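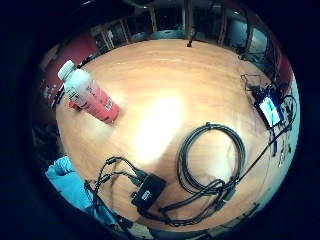 Masking fisheye gripper footage before tracking

Nevside Docs > Tutorials > Preprocessing

This tutorial covers the step between copying video off a hand-held gripper and running the camera tracker on it. By the end you will have one static mask for the lens circle, one moving mask for glare, and a tracking run in Onano that uses both. It assumes Kellodon is installed and that you have already done a lens calibration. If you haven't, do the calibration tutorial first and come back, as nothing below works well with the default lens file.

The commands were written for Kellodon on Linux. They should run on a Mac too, but the preview window there opens behind the terminal.

What you need

A session folder with at least one video in it
The lens file from your calibration, named lens.yaml
A mapping clip of the room, recorded before the task clips
Enough disk space for a second copy of the mapping clip

The mapping clip matters most. Onano builds its map from that clip and then places every task clip inside the map. If the mapping clip is masked badly, every task clip carries the same error, and you won't see it until the gripper path drifts through the table in the viewer.

Step 1. Import the session

From the folder above your session, run:

kellodon import session_a --lens lens.yaml

This writes a small index file and pulls out preview frames. It does not touch the original video. When it finishes, it prints the number of frames in each clip. The mapping clip used for this page has 2444 frames, and that is a comfortable length for one table and the walls near it. Much shorter clips will run, but Onano may refuse to close the loop.

If import stops with "lens size mismatch," the calibration was done at another video resolution. Don't scale the lens file by hand. Redo the calibration at the resolution you record in.

Step 2. Find the lens circle

A fisheye lens puts a round picture on a rectangular sensor, and everything outside the circle is black. To a person the black part is easy to ignore. A feature detector sees a strong, sharp edge where the picture meets the border, and it will put points all along it. Those points never move when the camera moves, so the tracker is told that part of the world is standing still.

Run:

kellodon circle session_a/mapping --preview

The tool averages the preview frames, looks for the border, and fits a circle to it. The preview shows the result as a thin green line. Check these things before you accept it:

The line should sit just inside the picture, never on the black.
It should look equally tight on the left and right sides.
It should not jump when you step through the frames with the arrow keys.

If the line is too wide, a dark room is the usual cause. Shadowed floor near the bottom of the picture can blend into the border, and the fit slides outward to meet it. Use --bright-only, which fits the circle from the best-lit frames and skips the rest:

kellodon circle session_a/mapping --bright-only --preview

Then pull the edge in with the inset setting. The default inset is 0. Set it to 7 pixels in session_a/kellodon.cfg:

circle_inset = 7

The outer edge of a fisheye picture is blurry and the lens model is weakest there, so very little is lost. Some people go much further in and throw away the walls and windows along the rim. I would not do that for table work. Those are the parts that stay put while objects on the table get moved around, and Onano leans on them heavily.

Save the mask by pressing S in the preview. It goes to session_a/masks/circle.png. You can reuse this file for every clip recorded with the same camera and lens, as long as the lens has not been taken off in between.

Step 3. Look at where the features land

Before masking anything else, look at what you have:

kellodon features session_a/mapping --mask masks/circle.png --show

Each detected point is drawn as a dot. Step through the clip slowly. On a tabletop scene you want dots on wood grain, printed labels, cable bends, table edges and window frames. A patch of plain wall with no dots is normal.

Look for clusters of dots in these places:

Around the rim of a bright spot on the table. This is glare from an overhead light, and it slides over the surface as the camera moves.
On any lit screen. The content can change from one frame to the next.
On hanging cloth or loose cables that swing if someone bumps the table.

Glare is the worst of them on a varnished or smooth tabletop. In the picture for this tutorial the spot is slightly left of center, a soft white oval with the grain washed out inside it. The middle of a spot like that gives no features at all and does no harm. The trouble comes from its outline, where white fades into wood.

Lit screens are a smaller problem. If the device stays in place through the mapping clip and the display isn't changing much, leave it alone. The edges of its case are good features.

Step 4. Build the glare mask

The glare mask is different for each frame, so it is saved as a folder of small images. Run:

kellodon glare session_a/mapping --grow 1 --min-area 300

The min-area setting is in pixels. Anything smaller than that is kept, so small shiny points such as screw heads and white bottle caps stay available to the tracker. With the setting at zero, the tool masks white print on labels, and labels are some of the best texture on the table.

The grow setting widens each masked area. One pass is enough for hard-edged glare. A soft oval often needs a second one:

kellodon glare session_a/mapping --grow 2 --min-area 300

Open the result:

kellodon view session_a/mapping --overlay glare

Masked areas are tinted purple. Go to a frame where the glare is easy to see and check that the tint covers the fading outer ring as well as the white center. Then go to a frame where a window is in view. Windows in daylight often get masked whole, and that is fine, but the frames around them should still be clear. If the tint spills onto the window frames, lower the grow setting again and accept a little leftover glare on the table. You need the frames more.

A pale wall can also be picked up when the exposure is high. The fix is to add a texture check, which drops any masked area that never moves across the picture in a different direction from its surroundings:

kellodon glare session_a/mapping --grow 2 --min-area 300 --motion-check

This takes several times longer to run. Try it only if you need it.

Step 5. Combine and run the tracker

Kellodon can merge the masks, but Onano accepts them separately and that makes it easier to change one later. In session_a/onano.cfg, set:

static_mask = masks/circle.png
frame_mask = masks/glare/
max_features = 1000
lens = lens.yaml

Then build the map:

onano map session_a/mapping --config session_a/onano.cfg

Watch the log for the line that starts with "tracked." It is printed every few seconds and gives the number of points being followed. A healthy tabletop clip stays at more than 300 for most of its length. Dips when the gripper gets very close to the wood are expected. If the number drops and stays low, the run is lost, and you may as well stop it.

Raising max_features does not rescue a bad run. The extra points are weak ones, mostly on the table surface, and they slow everything down.

Step 6. Check the map

Open the map in the viewer:

onano view session_a/mapping/map.bin

Turn the view until you are looking at the tabletop from the side. The points on the table should form a thin flat sheet. Two sheets, one slightly above the other, mean that the loop did not close. A scatter of points hanging below the table, like a reflection, means that glare is still getting through, so go back to Step 4 and raise the grow setting.

Next look at the walls. They should be straight. If they bow outward, the lens file is wrong or the circle inset is too small. Try the inset first, in small steps, and rebuild after each change.

Once the map looks right, lock it:

onano lock session_a/mapping/map.bin

Step 7. Run the task clips

Task clips use the same circle mask. Each one needs its own glare mask:

kellodon glare session_a/tasks --all --grow 2 --min-area 300
onano locate session_a/tasks --map session_a/mapping/map.bin

If the gripper fingers are in view in your task clips, draw a second static mask over them with kellodon draw and add it to the static_mask line, separated by a comma. Mask the full area the fingers sweep through when they open and close.

Clips that fail are listed in session_a/failed.txt. Look at the first few seconds of each before changing any settings. Most failures come from a start position that the mapping clip never covered, and no mask will fix that.

Common errors

"mask and frame differ in size"
The circle mask came from another recording mode. Run Step 2 again on this session.

"frame_mask: missing index"
The glare step was interrupted. Run it again with --resume and it will fill in the gaps.

"no initial pair"
The camera turned in place at the start of the clip without moving sideways. Use --skip-start to begin later in the clip, or record the mapping clip again with a slow sideways move at the start.

Onano uses all the memory and quits
Check that max_features was read. A misspelled setting is ignored without a warning, and the default is much higher than you want.

Related pages: Lens calibration for wide lenses. Recording a mapping clip. Exporting gripper paths to Ardeleanu format.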